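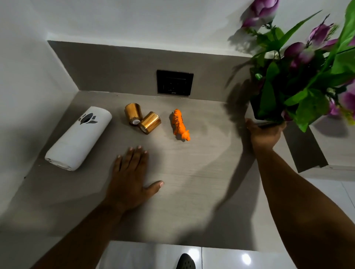 Ladi Anozie wrote after the last round that the antenna on court 2 was still leaning and asked for it to go on the sheet as an open item. It is now item 4.

Pre-season hall inspection, volleyball, Fluker Hall, courts 1 and 2
Date of inspection: Sep 7, 2021
Inspected by: Nermina Vidmar
Copy to: Raphaël Perrin, Precious Mofokeng

1. Floor sockets and covers
Result: pass, with comment
Covers sit flush on both courts. The cover at the north post of court 1 lifts under side pressure. Taped for now. New screw ordered.

2. Posts and post padding
Result: pass
Jelitz posts, locking pins present. Padding straps closed on all four posts. One strap on court 2 is worn at the buckle – replace at the winter check.

3. Net, cable and winch
Result: fail (court 1)
Broken strands in the top cable near the winch. Net not to be tensioned until the cable has been changed. The winch handle must come off after tensioning; it was left on during the August camp.

4. Antennas
Result: fail (court 2)
Left antenna leans inward at the top. The clamp is bent, the rod is sound. Grullik clamp requested, part 108.

5. Referee stand
Result: pass
Feet level, platform dry, padding on the front side complete. Ladder bolts retightened.

6. Playing surface and free zone
Result: pass, with comment
No open seams. Ball carts were standing inside the free zone behind court 2. Carts go against the wall before warm-up.

7. Lighting
Result: pass
Two tubes replaced over court 1. Guards refitted.

8. Exits and spectator seating
Result: pass, with comment
Exit doors open freely. Bench row 28 has a loose end cap. Row closed to spectators until repaired.

9. First aid
Result: pass
Cold packs restocked. Stretcher in the equipment room, not behind the stand as the old floor plan shows. Plan to be corrected.

Comments
Perrin: court 1 can be used for serve-receive drills without the net.
Mofokeng: cable quote from Mnguni received, fitting included. Please confirm the length before I accept.
Vidmar: length confirmed by tape. Items 3 and 4 stay open until I have signed for them.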